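Teaching by Demonstration: A Conversation at Aravena

October 2023

The Prendeo project at Aravena asks operators to guide a robot through kitchen tasks by remote control. Its lead described the first months as "mostly learning to slow down."
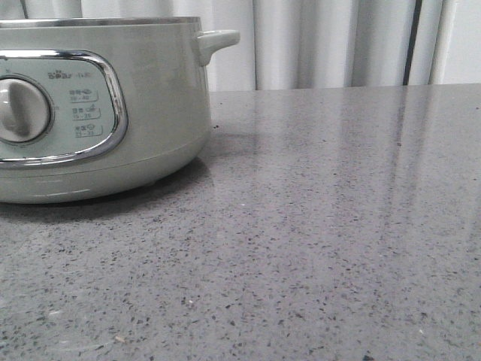
The team recorded 527 demonstrations and kept 254. "A hesitant motion teaches hesitation," the lead said. Lids remain the hardest item.
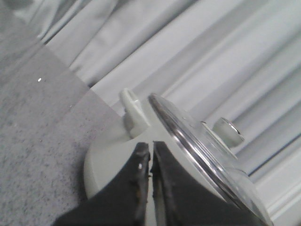 Motwood takes a different view and would keep the hesitant runs, provided they are labeled. The lead did not object. "We may return to them," the lead said, "once the operators agree on the labels."
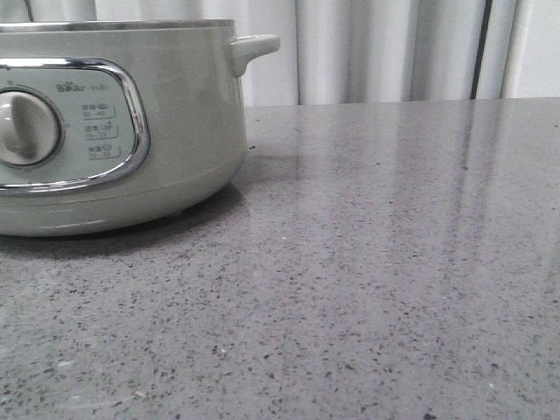
Countertop cooker used in the Prendeo sessions.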